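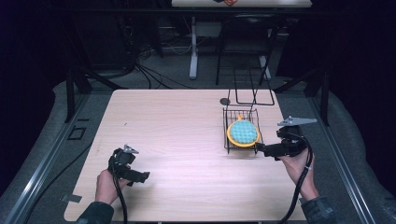 Recording for the Bralila set reached 1,540 episodes on 11th November, and the last 102 are all sponge and rack. Each hand works its own gripper, so both trajectories get logged even when only one is moving. The round sponge with the yellow-orange rim sits inside the black wire rack, and the right gripper comes in from the side with its fingers up against it. The rack wires are thin and dark, as are the fingers, and the depth estimate suffers for it.

I dropped 20 episodes for cable drag - the left lead again. The next batch is 80 with the rack rotated between takes. Training on Gotden waits until those are labeled.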